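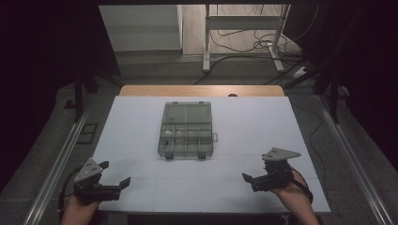
Erkstead Open Day Recordings

Data card, version 2

Hand-held gripper recordings from the Pliltberg open day, April 28, 2020. Visitors worked at the table in turns, one gripper in each hand, after a short demonstration by Kiprono Owino. There is no robot arm in this set.

Contents
105 episodes, none longer than 180 seconds
Views: head camera and gripper cameras
Task: small parts and a compartment organizer on a white tabletop

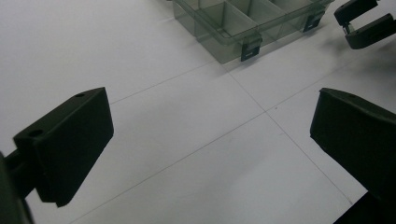
Gripper camera view, both grippers open, organizer at the far side of the table.

Known issues
Visitors had very different amounts of practice. Nearly half had never held a gripper before, and their episodes are slower. Failed attempts are kept and marked "incomplete" in the notes column. The first 3 episodes are Kiprono's own and should be left out of any count of visitor results.

Use
Free for teaching and research. Please name Erkstead in anything you publish. The full visit schedule is kept separately and is not part of the download.

Contacts
Recording: Kiprono Owino
Labels and notes: Pascual Lucero
Download problems: Uriel Medina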